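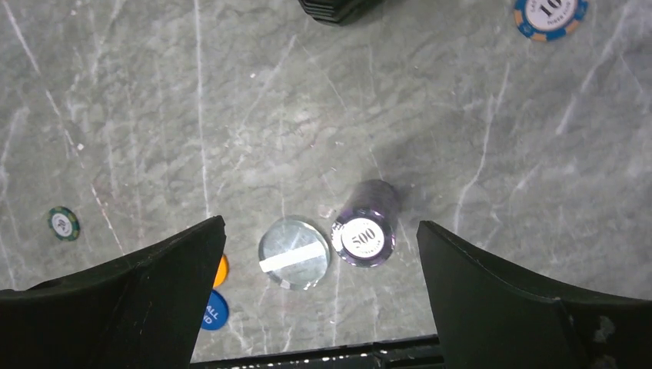
1/ poker set sort out before Friday's game. purple 500s first, all in button, the clear disc. where do discs even go

2/ wrench is out too bc Hulline case hinge was loose. tightned it, left the wrench on the table obviously

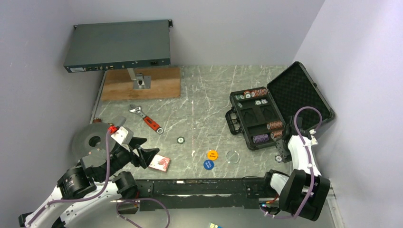
Edley: are you keeping the 20s? we never use them

3/ yes keeping!! green 20s are my favourite, the Las Vegas Poker Club ones. big blind button stays with them, not in the kitchen drawer again
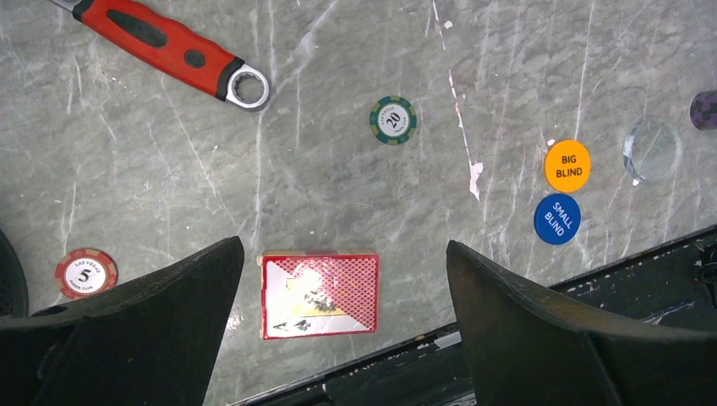

anyway a quick wipe over the marble bit, some marks wont shift. tried 2 cloths. giving up

then everything into the black case, foam lid down, done by tea hopefuly

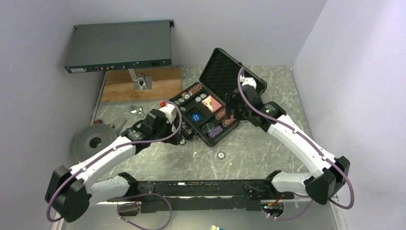
4/ next: the card decks. send help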